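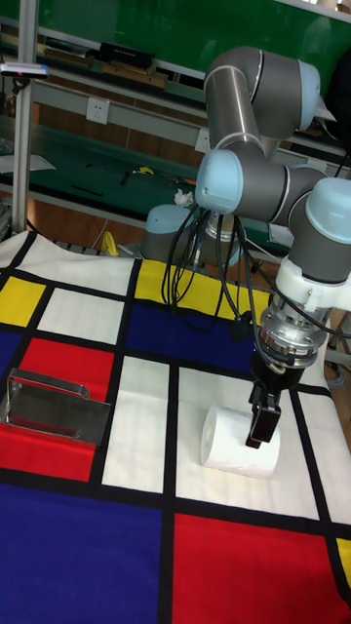 Trirnumside prepares church calendars, service schedules and parish register indexes for congregations that do not have the office staff to prepare them in-house. The company works from Kesavthorpe and serves 34 parishes under annual agreements, plus a smaller number of one-time clients. Our best-known printed item is the Geken wall calendar, which shows the church year as a grid, one block per week. The layout is close to the pattern on the tablecloth in the photo: flat rectangles of red, yellow, blue and white, with thick black lines between them. In the Geken calendar the colors are the liturgical ones (white, red, green, purple), and the line weight carries information. A heavy line marks a change of season and a thin line marks a change of week.

## What we do

The work falls under two headings, calendars and registers. They are billed separately and a parish can take either one alone.

**Calendars.** Each parish sends us its service times, its patronal feast, the lectionary it follows and any local observances. We combine these with the fixed and movable feasts for the year and return a draft. Where two observances fall on the same date, we apply the order of precedence used by the parish's own denomination and note the transfer in the margin. We do not decide questions of precedence ourselves. If the rule is unclear, the draft shows both options and the clergy mark the one they want.

**Registers.** Baptism, confirmation, marriage and burial registers are indexed by surname, given name, date and entry number. We index from the original volume or from scans. To date the index holds entries from 4000 volumes, the earliest of them kept in a mixture of Latin and local spelling. 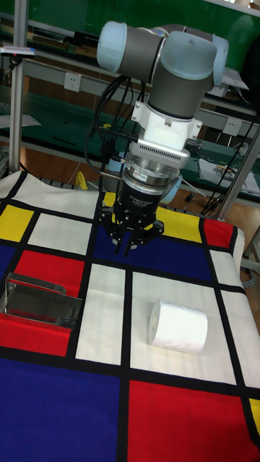
*Robot arm and patterned cloth, Kesavthorpe.*

## How the calendar work is done

The church year is a calculation with exceptions. The date of Easter sets Ash Wednesday, Ascension, Pentecost and Trinity. Advent is counted back from Christmas. What remains is ordinary time, and its length differs from year to year at both ends. Most errors in homemade calendars occur at the joints: the last week before Lent, the weeks directly after Pentecost, and an Annunciation that lands in Holy Week and has to be moved.

We calculate the movable dates twice, by separate methods, and compare the results line by line before any local material is added. Parishes that follow the Julian reckoning for Easter receive a calendar with both civil and church dates in each block. The civil date is printed larger.

Drafts for the coming church year are sent out in the preceding March. Corrections come back on the draft itself, on paper or as a marked file. A calendar goes to print once the parish has signed the proof, and we keep the signed proof for 3 years. Late changes to service times are handled with a printed correction sheet in the same size as the calendar page.

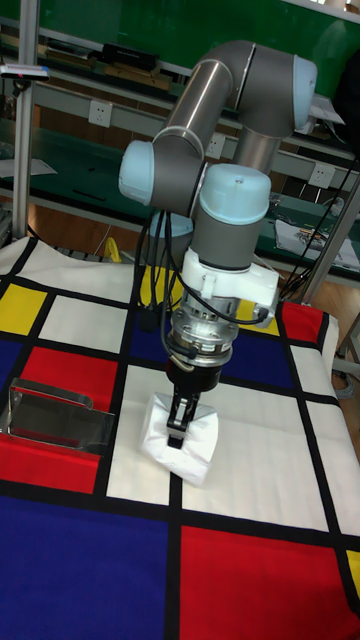

## How the register work is done

Indexing is carried out with Eder, our own entry software. Eder keeps three layers for each record:

- the text exactly as written, including abbreviations and spelling
- the expanded form, with abbreviations written out in brackets
- the search form, with names reduced to a standard spelling

The first layer is never edited after it has been checked. If a later reader disagrees with a reading, the disagreement is stored as a note with a date and the original reading stays in place. Entries that cannot be read are marked as unread. We do not guess at names in burial registers, even when the same family appears on the facing page.

Every volume is entered by one indexer and checked by another. Differences between the two are settled against the page. Volumes with damaged bindings are opened to the angle the spine allows and no further, and lines lost in the gutter are recorded as lost.

Marginal notes are indexed as well. Clergy used the margins for matters the columns did not provide for: conditional baptisms, banns read in a second parish, corrections made years afterward, and occasionally the weather. These notes are often the only link between entries in two churches, so Eder treats each one as a record in its own right

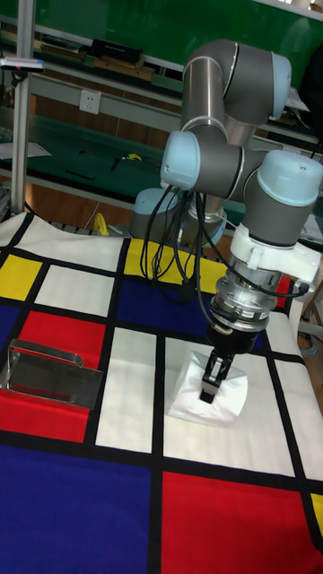 with its own number, which is then tied to the main entry it stands beside. A search on either will bring up both.

## Access and privacy

The parish owns its index. We hold a working copy so that we can make corrections, and we delete it on written request. Public searching is switched off by default. A parish that wants to open its index chooses a closing date for each type of register, and entries after that date stay hidden from outside users. Adoption notes and entries under seal are left out of the search layer altogether.

We do not issue certificates. A certified copy has to come from the parish or from the body that holds the original book. Requests sent to us for certificates are returned with the address of the correct office, where we know it.

## Training

Parish office workers can attend a short course at Kesavthorpe. It covers the structure of the church year, reading older hands, common Latin terms in registers, and the use of Eder. Places are limited to 20 per course. Participants should bring one page from a register of their own parish, copied at full size. The course is open to all denominations, and the examples are drawn from several traditions. Attendance is recorded, but no grade is given.

## What we do not take on

We do not set service rotas, edit newsletters, keep membership rolls or advise on church law. We do not value or buy old books. Registers of civil status held by a public authority are outside our work, even where the early volumes came from a church.

## Getting in touch

New agreements run for one church year and start with Advent. For calendars, send last year's printed schedule and the name of your lectionary. For registers, send a list of volumes with the type, first and last dates, and condition of each. Please do not mail original volumes to us before a delivery method has been agreed in writing.

Page last revised October 10, 2021.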